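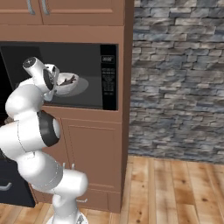

Figure 4.1. Simulated kitchen cell: arm, two-finger gripper, built-in microwave, one bowl.

Unit 4: What the Arm Costs After You Have Paid for the Arm
Equipment Planning for Small Automation Labs

Bring this handout to the session along with your draft budget from Unit 3. If your draft budget is a single line reading "robot," bring a pencil too.

4.1 The quote and the rest of it

Our running case is the Skelturham teaching kitchen, which wants a cell that can load and unload a microwave. The team got a quote for a Birkett arm, liked the number, and stopped reading. The quote covers the arm, its controller and a cable that is slightly too short. It does not cover the gripper, the mounting plate, the spare fingers, the training days or the bowls.

Bowls are a real budget line. The planning team put down 16 for the first term. We suggest 40. They are cheap, they all need to be the same model, and the shop will discontinue that model in January.

4.2 Simulate first, buy second

Figure 4.1 is the stage at which you should be doing most of your arguing. Moving a cabinet in simulation takes a minute. Moving one in a finished room takes a carpenter, and the carpenter has a waiting list.

Look at the route the arm takes to get its gripper into the oven cavity. It starts at floor level and has to fold back on itself to point inward at the bowl. Reach on a data sheet is measured with the arm stretched out straight, a pose that is useful for pointing at things. Plan on the reach you have left after the bends.

Questions to settle in the model before anyone signs:
Does the elbow clear the cabinet front all the way in and all the way out?
Can the fingers get to the rim of the bowl without touching the cavity wall?
Who or what opens the microwave door, and where does the door go?
Can a person still get past to use the kitchen?

The third question was missing from the Skelturham plan until week six. A second arm was briefly discussed. Please do not discuss a second arm.

4.3 What simulation leaves out

The stone wall in the model is very handsome and costs nothing. Check that your own scene contains only finishes you intend to pay for, as visitors will assume it is all included. Models are also generous about steam, grease, crumbs and the weight of an overfilled bowl. Allow for a washable cover on the wrist and a cleaning schedule with somebody's initials on it.

4.4 Lead times

The Skelturham schedule, in days from order to delivery:
Arm and controller (Birkett): 138
Gripper (Istus): 38
Cabinet tower and oven (Fornetti): 40
Mounting plate, local shop: 16

Most groups order in the sequence they get excited about things. Work backward from the day you want the cell running, and find out where the early deliveries will sit in the meantime. Gripper warranties tend to start on delivery, so an Istus unit ordered on the same morning as the arm spends a hundred days of its cover in a cupboard.

4.5 For next time

Redo your draft with separate lines for purchase, installation, consumables and yearly upkeep. Mark every figure as quoted, estimated or hoped for. Hoped-for figures are allowed, but they go in their own column and the column gets a total.

Keep it to one page. Attach a picture of your simulated layout with the arm at its deepest reach, since the resting pose always fits.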